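Prirkance Walker: Interim Report to the Orkdale Shared Workshop Fund

Grant line: small builds, second round
Builder: M. Haque
Period covered: end of bench work to first outdoor logging

1. Status in short

The frame, drive and power work are finished. The perception work is behind the plan by one stage. Spending is inside the award. The machine walks over paving under remote control with its recorder running. It does not yet steer itself, and I do not expect it to before the June bench review.

2. Work completed

2.1 Frame and legs

The second frame replaced the first after the rear cross member twisted under load. The new member is a closed section and has not moved since. Hip brackets were remade on the Dunbar mill after the bore on the left rear bracket came out oversize. All four brackets now take the same bearing, and spares are on the shelf under the mill.

The knee belts are at their third tension setting. The first two let the belt jump a tooth when a foot landed on an edge. At the present setting the belts hold, but the idlers run louder and one has been replaced. I would like to change to a wider belt. That needs new pulleys and is listed under requests.

2.2 Power

The pack has been moved forward 33 mm to bring the weight closer to the middle of the stance. The main fuse was moved from the lid to the side wall so that the lid can come off without disturbing the harness. Connectors between the pack and the motor drivers are now keyed. Before this change it was possible to plug the rear pair in reversed, and this was done once, with the loss of one driver board. The board is charged to this grant.

2.3 Recorder

The logger writes joint position, motor current, body tilt and the camera stream to one file with a common clock. Joint data is sampled at 100 Hz. The camera clock drifted against the joint clock over long recordings. This was traced to the logger stamping each picture on arrival at the disk queue, and the stamp is now applied at capture. Old logs have been kept but are marked as not suitable for timing work.

The emergency stop is wired separately from the logger and does not depend on it. Pressing it drops the motor supply and leaves the recorder on.

3. Work in progress

3.1 Edge finding

The present task is to find the border of a walkway from the forward camera and return a heading and an offset. The code fits a line to the strongest long edge on the chosen side and checks it against the previous result. On the workshop floor, with tape for an edge, it works well enough to use.

Outdoors there are two known problems. The first is slab joints. A joint that runs with the direction of travel gives a clean dark line, and the fit will take it in preference to a curb if the curb has low contrast with the slab. The second is light. The exposure is set for the whole picture, so a bright sky pulls the setting one way and a shaded planting bed pulls it the other. I have split the exposure measurement so that only the lower half counts. Results from this change are not ready to report.

The front parts of the machine also reach into the bottom of the camera view. A fixed mask removes them before the fit. The mask has to be redrawn whenever the camera bracket is loosened, and the bracket now has two locating pins for that reason.

3.2 Gait

Step height was raised after a foot caught on a slab lip. The higher step costs current and makes the body pitch more, which in turn moves the horizon in the camera stream. A tilt correction from the body sensor is written but has only been run on recorded data. The gait code is a fork of the Gradetti walker routine with the turn-in-place section removed. Turning is done with a wide arc until the hip limits are set properly.

4. Not started

Curb climbing has not been attempted and is outside this grant. Self-steering at walking pace is the final item on the plan and depends on 3.1. The rain cover is drawn but not cut.

5. Spending

Of the parts allowance, 29 dollars remain after the driver board and the idler. The tool time allowance has not been exceeded. Mill hours were higher than planned because of the hip brackets, and lathe hours were lower by a similar amount. Receipts are in the folder at the front desk, in order of purchase, with the two Dunbar cutter invoices clipped together at the back.

6. Requests

a. Approval to move 100 dollars from the sensor line to the parts line, for the wider belts and matching pulleys. The second range sensor will not be bought in this round.

b. Use of the long bench on Wednesday evenings until the review. The leg test stand does not fit on the short bench with the vise in place.

c. A second key for the battery cabinet.

7. Next period

Redo the mask with the pinned bracket. Run the split exposure on the outdoor logs and compare against hand-marked edges. Add a joint rejection test based on what lies on each side of a line: slab on both sides should lower its score. Fit the new belts if item a is approved. If it is not, continue at the present tension and inspect the idlers after each outing.

8. Outdoor views from the machine

Both from the forward camera, with the curb to the right of the paving.

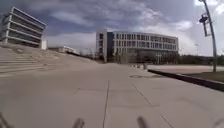
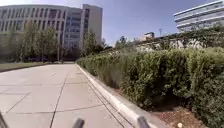
Menaka Haque
Orkdale Shared Workshop

Reply from the fund desk, added to the file copy:

Item a is fine, please send the pulley quote before ordering. Item b is fine except for the last week before the review, when the long bench is booked. Cabinet key is at the desk. On the edge fit, could you report the curb and joint cases separately next time? One combined error figure will hide which of them is failing. Also please state how the hand-marked edges are drawn, and whether the same person marks all of them.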